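Collecting examples, second bag task

24 April 2025

We are on to bags now. The Kondau set was all boxes and cups, and the policy we trained on it does well enough with anything that keeps its shape. Soft things are harder, so King-fai Chou and I have started on a new set, with a target of 200 episodes before we train again. 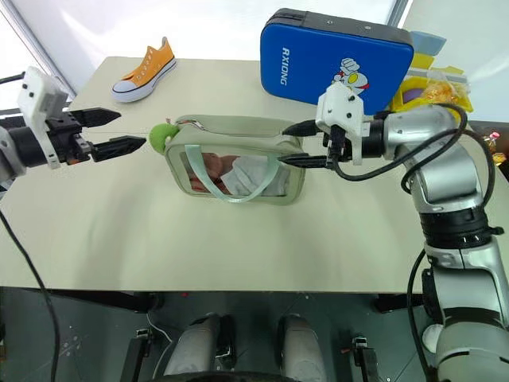
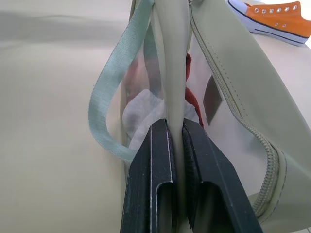 The green pouch on the table, from the head camera and then from a wrist camera.

Each episode is one person driving both arms from start to finish. We take turns, because after an hour my grips get sloppy and it shows in the data. King-fai goes slower than I do and pauses before closing the fingers. I used to trim those pauses out. I have stopped, as the last model trained on trimmed data tended to snatch.

We save the failed grips too, in a separate folder called Fukeck, with a short note on each one. Slipped off the zip, caught the strap, that sort of thing. They don't go into training yet.

The other things on the table get moved between episodes. On the Savach set we left everything where it was for two days, and the model learnt the table.

Still to sort out: the wrist view loses the far end of the bag once the fingers are close, and I want to check whether the head view makes up for it. I'd also like a stiffer bag in the set before September.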